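Papers > Manipulation > Bimanual handling > Section 4

4. Transfer of split rings between two grippers

The task set for the Galonar cell is to pass a metal split ring from one parallel gripper to another. The ring is thin and stiff, and there is very little of it left to hold once the first gripper has closed. Both arms are mounted on a common rail and carry ribbed yellow finger pads. Wrist views and a fixed view of the enclosure are given in Figure 7.

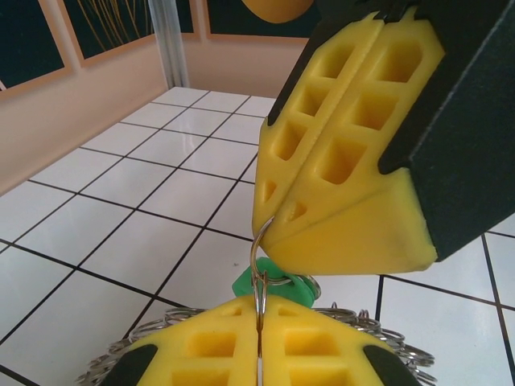
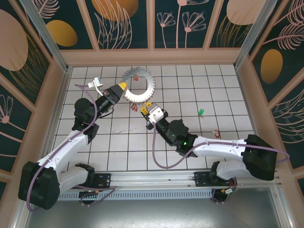
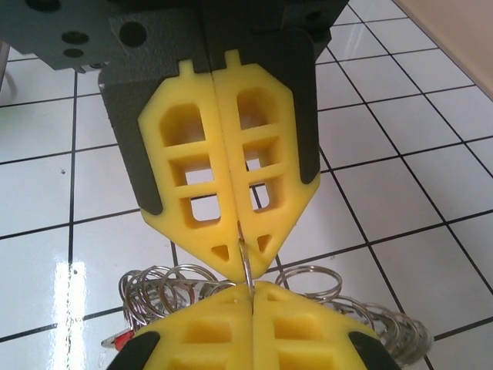

Figure 7. Galonar cell. First and third panels: wrist views, with a split ring between the opposed finger pads and further rings behind the lower gripper. Second panel: fixed view of the two arms over the tiled floor.

Earlier work on this cell (Oosthuizen and Hijazi) treated the exchange as a position problem. The receiving arm moved to a stored pose and closed. We keep the stored pose as a starting point only. The final approach is driven by the wrist views, from which the policy estimates the plane of the ring and the line of the seam between the pads. When the ring lies edge-on to the camera the plane is poorly defined, and the estimate from the opposite wrist is used instead.

The policy was trained on 1513 demonstrations recorded by 2 operators. A further 2658 unlabelled clips from the Hargate set were used to train the image encoder — these contain no ring transfers. Demonstrations in which the ring was dropped were kept, with the frames after the drop removed. Clips were resampled to a common rate before training, and gripper opening was recorded as a separate channel.

The release rule needs some care. If the giving gripper opens too early, the ring falls; if it opens too late, the two arms pull against each other and the ring turns in the pads. Release is therefore tied to motor current on the receiving side, following the Atallah controller, with a short hold before the giving arm withdraws. The threshold was set by hand in February and left unchanged for all later trials. Rings with a tag attached use the same threshold.

Shares: 7 | Comments: 2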